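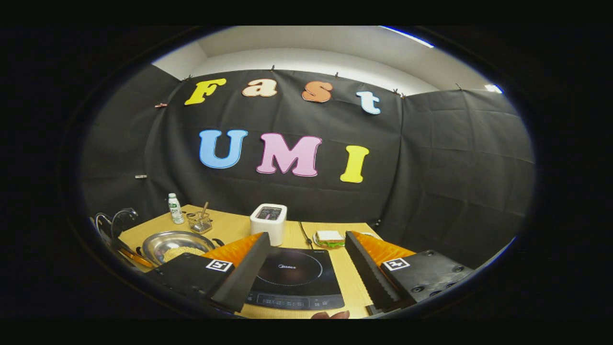

Kitchen set, demonstration count. The count for August stands at 1,394 recorded demonstrations, of which 1,357 passed the replay check. The rest were dropped for lost tracking or a missing start marker. The Menitz side asked whether the toaster and the cooktop should stay on the table together, as they are now, or be split into two setups. Agreed to keep both out, with the toaster behind the cooktop, until the sandwich task is closed. The steel bowl on the sink side also stays.

**Present:** Soltovbridge (three), Menitz (two), Dukier (one, by phone until 2:30). Apologies from Tóth.

**Last minutes:** accepted with one change. Item 4 should read "left finger pad", not "right".

**Hand-held versus remote control**

Soltovbridge reported on the side-by-side trial. Operators did 30 runs of the bowl task with the hand-held gripper and 30 by remote control from the desk. Hand-held was faster for everyone who tried both. Remote control gave smoother paths near the sink but people got tired sooner, and two asked to stop early. Dukier wants remote control kept for anything that needs the arm to reach past the faucet – the hand-held runs there ask for wrist angles the arm can't copy.

Agreed: hand-held for table tasks, remote control for sink tasks. To be looked at again once the arm mount has been raised.

**Speed of demonstrations**

Some runs are too quick to replay. Menitz proposed a fixed pause before closing the gripper. Soltovbridge was against a fixed pause and would prefer that new operators watch a good run first. No decision. Both will be tried with the next group.

**Finger pads**

Spare pads from Tóth have not arrived. Current pair to be checked at the start of each session and the gripper width calibrated again after any swap.

**Targets**

Next block is 80 demonstrations of placing the sandwich plate, starting position changed every ten runs. Menitz to write the position sheet.

**Actions**

- Soltovbridge: send the list of dropped runs to Dukier
- Menitz: position sheet, and new wording for the operator notes
- Dukier: price for raising the arm mount
- Tóth: delivery date for pads

Closed 3:15.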